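Plerum counter sim, README

Last touched October 26, 2023. Maintained by Treasa Ó Briain, garage end of the Bultholm shared shop.

What it is
Small simulated kitchen set for practicing pick and place before anything moves on the shop bench. Arm is a Franka. Scenes are all rendered, no real footage in here. If you want bench logs, that's the Jevbridge folder, separate repo, separate mess.

What you get
200 episodes, 29 of them flagged bad (see flags.txt, reasons are one word each, sorry). Each episode folder has rendered stills, joint positions, gripper open/close, and a text line with the task. 11 task lines total, reused with different object layouts. Layouts are seeded so you can rebuild them.

Setup
Clone, make a fresh environment, install from requirements.txt. Then run build_scene before run_episode. Other way round you get an empty room and no error message. On my list.
Needs a half decent graphics card. Laptop works but go get a coffee.
Paths with spaces break the loader. Dont use them.

Config notes
- counter_height is in meters, everything else in that file is millimeters. Legacy from Dantas, the old bench planner. Will fix.
- grip_width_max: leave alone unless you swapped the fingers
- seed 7 drops an object inside the wall. Skip it.
- friction is one number for every object. Wrong, obviously, but fine for first tries.

Layouts
Counter corner is the default. Arm base is on the floor beside the counter, so reach to the near edge is different from reach to the back. Check both before you tune anything. Objects are a mix on purpose: round stuff, flat stuff, long handles. 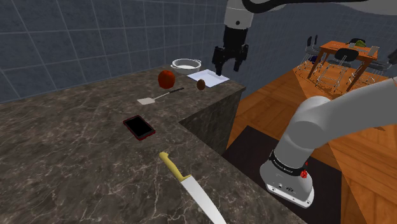 Flat things are the hard ones. Fingers come down on the top face and push. I've been trying an edge approach, slide then pinch, code is in approach_edge, not merged. Round things are mostly okay if you slow the last bit of the descent. Knife is in there as an obstacle, no task asks for it to be picked up.

Known problems
- gripper reports closed one step early
- dining furniture has no collision shapes, the arm will pass straight thru it
- tile wall shimmers at low render settings
- reset sometimes keeps the old pot position, restart the sim

To do
Per-object friction. Units cleanup. Port the June task lines over to the new format. Write a proper test for reset.

Bugs go in the tracker or on the clipboard by the drill press, I check both.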